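Stop drying stemware right side up. There, said it. Thirteen years of parties at our place and I still see people set a wet wine glass on its foot and walk off. Water pools in the bottom, leaves a ring, you wash it twice.

Upside down. On a tray if you have one. And hold it by the stem while you turn it, not the bowl, fingerprints all over otherwise. Goes for the flutes too, which are worse becuase you can't get a hand inside. 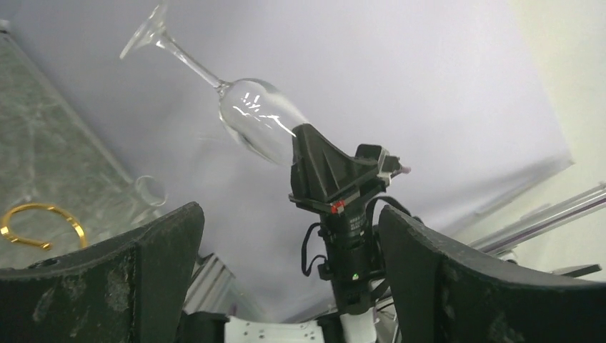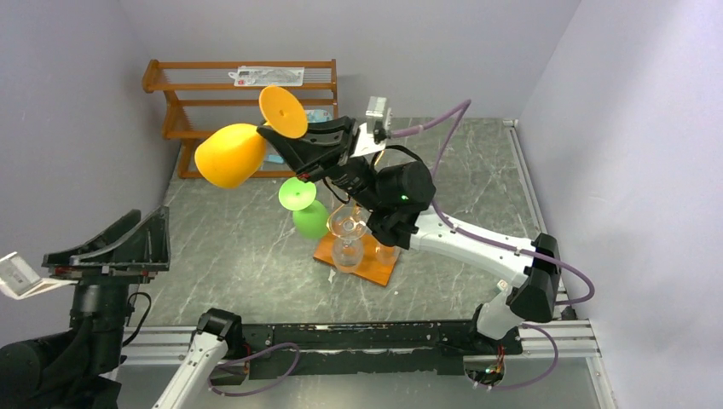
Viera Jireš disagrees, and wrote me in October to say so: a rim is the weakest part of any glass, she has chipped 3 on a hard counter, and she'd take a water ring over a chip any day. Fine. Put a towel down then. Two towels.

Plastic ones, no excuse at all. Nothing to chip. Flip them, leave them, go to bed. I own five and they get treated worse than the good ones, always on their feet by the sink with a puddle in each. My own family does this.

Shelf is another argument. I say rim down there too, dust. Viera says trapped smell. She may have a point teh first week after a move, I'm not giving her more than that.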